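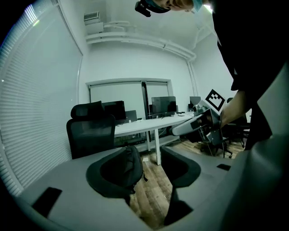 Koskela's Tool Library Is Growing, and Winter Hasn't Slowed It Down

9 January 2021
By Deisy Henao

What a week for the Koskela Tool Library! The little lending room on Grudeck Street has just passed 2,290 loans since it opened its doors in October, and the shelves are getting fuller by the day. If you have been putting off a squeaky stair or a wobbly chair, now is a great time to stop by.

The idea is simple. Town residents sign up for a card, pick what they need and bring it back within a week. Drills and sanders go out the fastest, but there are also tile cutters, post-hole diggers, pasta machines and one very popular carpet cleaner (the waiting list for that one runs into next month, so get your name down early). So far 383 households have joined, and new cards are being made up almost every day.

The biggest news is the move into the old Meltarum shoe store next door. The two rooms will be joined by a wide doorway, which gives the library a proper repair bench and somewhere to keep the ladders besides the back hall. Radeo, the radio repair shop across the street, is giving up to 50 hand tools to get the bench started, many of them older than the people who will be using them. They are lovely things, and every one has been cleaned and oiled.

Classes start up again this month too. Saturday mornings will be for beginners, with patching drywall first and then hanging a door. Weeknight sessions cover sharpening, small engines and fixing lamps. Each class is limited to four people so everyone can keep their distance and still get a good look at the work. They filled up in a single afternoon last time, and a second round has been added to make room for those who missed out.

Pickup is still by appointment at the side window. Call ahead or drop a slip in the green box with your name, your card number and the tool you want, and it will be ready the next day. Returns can be left in the covered porch any time before dark. Please wind up cords and empty the dust bags before you bring things back!

The library is also looking for a few items that members keep asking for: a wet saw, a snow rake with a long handle, clamps of any size and a sewing machine that can handle canvas. Anything in working order is welcome, and the bench crew is happy to take a look at things that are nearly there.

Hours are Tuesday through Saturday, ten to five.

Contact the newsroom | Copyright 2021, all rights reserved | Back to top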